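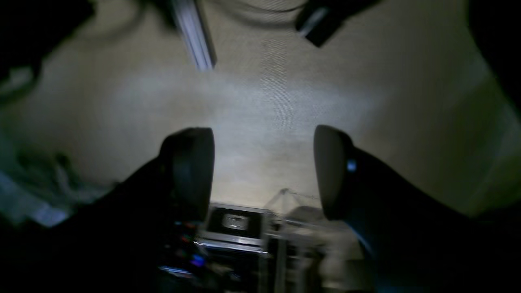 By the Jukwood Tenants' Newsletter desk
Posted August 13, 2025 | Building News

Laundry room hours and the new card system

The laundry room on the lower level of the Akande building will switch from coins to cards in September. The coin slots will be taped over the night before the change, and after that the washers and dryers will only take a Traltico card. Please use up your quarters before then. The office can't swap them for card credit.

Each apartment gets 2 cards at no charge. They will be in an envelope under your door, with the apartment number written on the front. If you have not received yours by the end of August, stop by the office and sign for a set. Extra or lost cards cost 4 dollars each, and that money goes on your next rent statement. You don't need to bring cash.

To add money, use the machine on the wall by the mailboxes. It takes bills and bank cards. It does not give change, so if you put in a twenty you will have twenty dollars on the card. Credit does not expire. If you move out, bring the cards to the office with your keys and the remaining balance will be returned with your deposit.

Prices for a wash and a dry stay the same through the end of the year. Several people asked about this at the last tenants' meeting, and the owner has put it in writing. The letter is posted on the board next to the elevator.

The hours are changing too. The room has been open around the clock, but tenants in the apartments above it have been hearing the spin cycle well after midnight. Starting with the card system, the door will lock at 11 p.m. and open again at 6 a.m. The machines will not start a new load after 10 p.m. If your clothes are still inside when the door locks, they will stay there until morning.

A few older items that keep coming up:

Clean the lint screen after every dryer load. Two of the dryers were out of service in the spring for this.

Rugs with rubber backing do not go in the dryers. Take them to the Peltetov laundromat across the avenue, where there are larger machines and lines for hanging.

Clothes left in a finished machine may be moved to the folding table after 17 minutes. Please don't put them on the floor.

The utility sink is for hand washing and soaking. Paint, cat litter and cooking grease have all gone down it this year and the last clog backed up into the hallway.

If a machine takes your credit and does not start, write down the number on its front panel and call extension 524. Leave your apartment number and the time. Refunds are put back on the card, usually by the next business day. For leaks, call the same extension at any hour and press zero for the person on duty.

Bike storage renewals are also due in September. The form is on the rack outside the office.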